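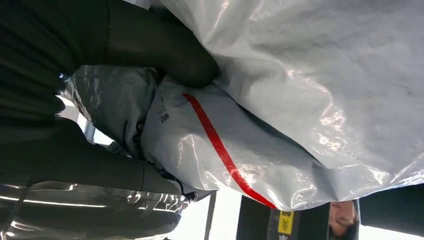 The sales sheet for the Trikex says the gripper "adapts to any soft packaging." I have been reading sentences like that for long enough to know which word to worry about, and it's usually "any."

Ralumby has had one of these cells on trial since November. The job sounds dull enough: pick up bagged goods, put them down somewhere else, repeat. Boxes went fine. Boxes always go fine. Then on a Saturday they switched it to plastic bags, and it got 22 picks in before it took hold of a bag and wouldn't give it back.

The software thought it had let go. That's the part that bothers me. The log shows pick 22 as released and complete, with the fingers still closed on a wad of plastic and the arm getting ready to swing to the next position. Someone hit the stop. It took 2 people to work the plastic free, and then a long argument about whether this counted as a fault at all.

Gradedel, who did the installation, called it "an out-of-range material event." I call it a machine that doesn't know what it's holding.

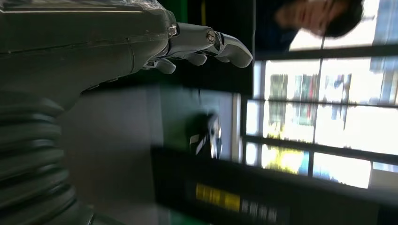
My other complaint is distance. People lean in close to these things because they move slowly and look calm, and the risk paperwork assumes they won't. I asked for that paperwork. It runs to 583 lines, and the word "film" isn't in there once. Neither is "bag." There's a whole section on pallets, which the cell doesn't handle.

The fix on offer is a software update that compares finger position with motor current before it reports a release. Fine, but why wasn't it doing that already? Salminen, the older system Ralumby used to run, had a check like that, and it was slow and ugly and I don't remember it ever lying about an open hand.

They want to sign off after 200 clean picks. I'd like to know who chooses the bags. If it's 200 stiff, neatly folded ones, I can tell you the result now. I've asked for crumpled ones, with handles and loose sheets mixed in, and for the log to be checked against what people in the room saw. No answer so far.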